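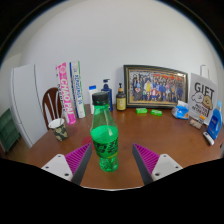

Données de la journée portes ouvertes de Mivholm

LISEZ-MOI, à parcourir avant de télécharger quoi que ce soit

Bonjour et bienvenue ! Vous êtes sans doute tombé sur ce dossier parce que vous étiez à Mivholm le jour des portes ouvertes, ou parce que quelqu'un vous a envoyé le lien en vous disant « regarde, on peut tout récupérer ». C'est vrai, on peut tout récupérer. J'ai quand même quelques petites choses à vous raconter avant, parce que les noms de fichiers ne sont pas très parlants (c'est moi qui les ai choisis, un soir tard, pardon).

Je m'appelle Lensa Tilahun et je m'occupe des enregistrements de manipulation à l'atelier Flirkutton. Berhanu Tamiru a écrit le code de synchronisation et tous les scripts du dossier outils. Si un script plante, c'est à lui qu'il faut écrire, si une étiquette est fausse, c'est à moi.

Ce qu'il y a dedans

Le jeu contient 319 épisodes, tous faits à la main avec la pince portative, caméra au-dessus des doigts. Un épisode, c'est un geste complet : on approche, on saisit, on déplace, on repose, on recule. Les objets sont ceux de la vie de tous les jours, bouteilles, gobelets, flacons à pompe, paquets de mouchoirs, petits emballages. On a travaillé sur des tables ordinaires, avec tout ce qui traîne dessus d'habitude, et je tenais beaucoup à ce qu'on ne range pas avant de commencer !

Une partie des gestes a été faite par nous, l'autre par des visiteurs. Le champ « operateur » vaut « equipe » ou « visiteur », sans nom ni initiales. Je n'ai pas gardé le son : il y avait trop de conversations par-dessus, et quelques fous rires très reconnaissables.

Comment ça s'est passé

La démonstration a eu lieu le dimanche 11 mars 2018. On avait prévu un passage toutes les demi-heures, et au deuxième on avait déjà abandonné l'horaire, les gens arrivaient quand ils voulaient et on recommençait. Berhanu montrait d'abord un geste lent, en parlant, puis il tendait la pince à la personne la plus proche. Le premier réflexe de presque tout le monde est de serrer trop tôt, avant que l'objet soit bien entre les doigts. Le deuxième, c'est de regarder sa main et pas l'objet. On laissait faire, et on gardait l'épisode.

La bouteille de soda a été la vedette. Elle est assez lourde quand elle est entamée, le liquide bouge dedans, le plastique translucide laisse passer la lumière et complique la vie des algorithmes de segmentation. Si vous cherchez un objet un peu pénible pour tester votre modèle, commencez par la catégorie « bouteille_verte ». Une dame m'a demandé pourquoi on n'apprenait pas plutôt au robot à ouvrir le bouchon. Bonne question, madame, on y pense.

Les coussinets striés de la pince ont suscité plein de questions aussi. Oui, la couleur magenta est voulue : elle se détache bien sur les tables en bois et on retrouve les doigts très facilement dans l'image. Non, ce n'est pas du caoutchouc de semelle (on me l'a demandé deux fois).

Organisation des fichiers

episodes/ : un sous-dossier par geste, numéroté dans l'ordre d'enregistrement
episodes/*/video.mp4 : la vue de la pince
episodes/*/trajectoire.csv : position et orientation, plus l'ouverture des doigts
episodes/*/notes.txt : mes remarques, quand j'en avais
outils/ : lecture, recadrage, conversion
liste_objets.csv : les catégories, avec les synonymes que j'ai fini par fusionner

Les numéros ont des trous. Ce sont des épisodes retirés, soit à la demande de la personne, soit parce que l'enregistrement s'était arrêté au milieu. Je n'ai pas renuméroté, sinon mes notes papier ne correspondaient plus.

Particularités à connaître

L'objectif est un grand angle très prononcé. Les bords de table se courbent, les objets sur les côtés penchent vers l'extérieur, et les coins sont noirs. Le script recadrer.py corrige le plus gros, mais vous perdrez les côtés. Pour l'entraînement, on utilise les vidéos non corrigées et ça marche très bien chez nous.

L'ouverture des doigts est donnée entre 0 et 1,000 (trois décimales, 1,000 = complètement ouverte). Attention, virgule décimale dans les CSV ! Berhanu voulait un point, j'ai gagné, et depuis je reçois des messages. L'option --point du convertisseur règle la question.

L'horloge de la caméra et celle de la trajectoire peuvent dériver, jusqu'à 48 millisecondes sur les épisodes les plus longs. Le recalage est déjà appliqué dans la version distribuée.

Ce qui manque

Pas de force, pas de toucher, pas de profondeur. Presque pas d'objets mous, à part les mouchoirs. Très peu de gauchers, ce qui m'embête vraiment, et aucun enfant, puisqu'on avait décidé de ne pas enregistrer les mineurs (ils ont pu essayer la pince, caméra éteinte, et certains étaient franchement meilleurs que moi).

Je déconseille de s'en servir pour comparer l'adresse des gens entre eux. Les visiteurs ont eu une minute de prise en main, parfois moins, et ça se voit.

Licence et retraits

Usage libre pour la recherche et l'enseignement, en citant « Portes ouvertes Mivholm, atelier Flirkutton ». Pour un usage commercial, écrivez-nous d'abord. Si vous étiez visiteur et que vous souhaitez faire retirer vos épisodes, donnez-moi l'heure approximative de votre passage et les objets que vous avez saisis, je les retrouverai.

La suite

On refait une séance en mai, à Clillemham cette fois, dans la salle Siddiqui, avec deux pinces et davantage de vaisselle. Si vous êtes gaucher, venez, je vous garde une place ! Les nouveaux épisodes iront dans un dossier séparé, avec le même format et le même séparateur décimal.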